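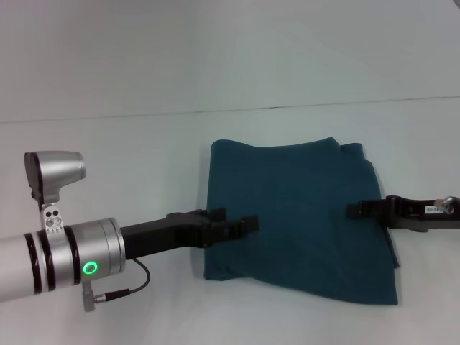
Las dos pinzas frente a frente, con el paño doblado entre ambas.

Cómo probar el kit de doblado Juvico antes de pagarlo

Novadley lo vende a 2.109 euros y promete «ropa doblada desde el primer día». Yo no me fiaría del folleto. Pida una unidad de prueba y haga lo siguiente:

1. Despeje la mesa y ponga un solo paño liso, oscuro si la mesa es clara. Con estampados ya hablaremos.
2. Cargue la rutina de fábrica y no toque nada más. Si el comercial quiere «ajustar un detalle», apúntelo.
3. Repita el ciclo cinco veces, y entre una y otra arrugue usted mismo la tela. Colocarla siempre igual es hacerle los deberes a la máquina.
4. Mire los bordes. Una pinza que coge dos capas cuando debía coger una deja un escalón en la esquina.
5. Cambie a una toalla gruesa. El manual la da por compatible, sin decir con qué gramaje.

Pregunte también por el mantenimiento: en mayo me presupuestaron 616 euros al año, recambios aparte. El plan Sun sube a 1.629 y sigo sin saber qué añade.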